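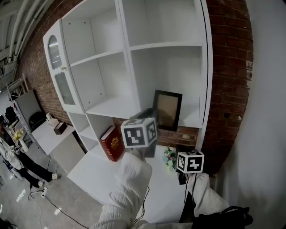 One tracking cube in each hand at the bookshelf cabinet, with the book and flowers set out and the picture frame leaning against the back.

Checking hand tracking at a shelf before you record

This page covers the check I do at our shared workshop before recording arm demonstrations. The arm copies the path of a hand-held cube, so if the cube's position is wrong in the recording, the arm will be wrong by the same amount. I assume you already have a head camera that works and two marker cubes with their cables. If you haven't made the cubes yet, do that first and come back.

What you need

Two cubes with square markers on the visible faces, at least one of them on a handle. A head-worn camera with a wide lens. A laptop running the tracker (ours is called Gindow, but any marker tracker that gives you a pose per cube will do). A shelf with open compartments. A few household objects. A tape measure and some painter's tape.

1. Calibrate the lens

Do this with the same focus and resolution you'll use for recording. A wide lens bends straight lines badly, and the sides of a tall cabinet will come out curved until the correction is applied. Print the calibration board on stiff card and move it slowly into all the corners of the view. I keep 69 good shots and throw out the blurred ones. If a shelf edge still looks bowed after correction, take more shots near the corners and run it again.

2. Enter the marker size

Measure the black part of one marker with calipers and enter that number, not the size you sent to the printer. Our first set came out slightly small and every distance was off until Indira Joseph measured them. Check that each marker ID is used only once across both cubes. If the same ID is on both, the tracker will jump from one hand to the other.

3. Set up the shelf

Pick one compartment and leave the others empty for the first run. Put three or four objects in it with different shapes. A hardcover book standing up, a small bunch of artificial flowers and a picture frame leaned against the back make a good mix. The flowers are the hard one for the arm, so leave room beside them.

Mark the position of each object with a small bit of tape so you can put it back in the same spot between runs.

4. Sort out the cables

Let each cable hang down from the hand and give it enough slack to reach the back of the compartment. Then go through the whole reach once with nothing recording. If a cable drags on an object, reroute it now. Keep power cords on the floor away from where you'll be standing.

5. Hold the cubes up

Stand where you'll stand for the recording and look down into the compartment. Raise both cubes into view and hold them still. The tracker should draw axes on both. Turn each wrist slowly and watch for the axes flipping. A flip usually means only one face is being read, so tilt the cube until two faces show.

Sleeves can be a problem. A loose cuff will slide over the lower markers when you reach forward. Push it up or wear something with a snug cuff.

6. Check the distance

Hold the cubes 220 mm apart, centre to centre, against the tape measure. Compare that with the distance the tracker reports. I accept an error of 2 mm. Do it once near the front of the compartment and once near the back, where the light is usually worse. If only the back reading is off, add a lamp to the side before you touch the calibration.

7. Record a short test

Record one reach with each hand, then play it back at half speed. Look for gaps where a cube drops out. A short gap can be filled in afterwards. If a cube disappears every time you pass behind the frame or the book, move the object or change your grip.

Save the calibration file in the same folder as the recording. Songül Değirmenci lost a set of July recordings to a lens file that had been overwritten, and we had to do all of them again.

Updated 2019-09-10: changed the distance check in step 6 from one reading to two.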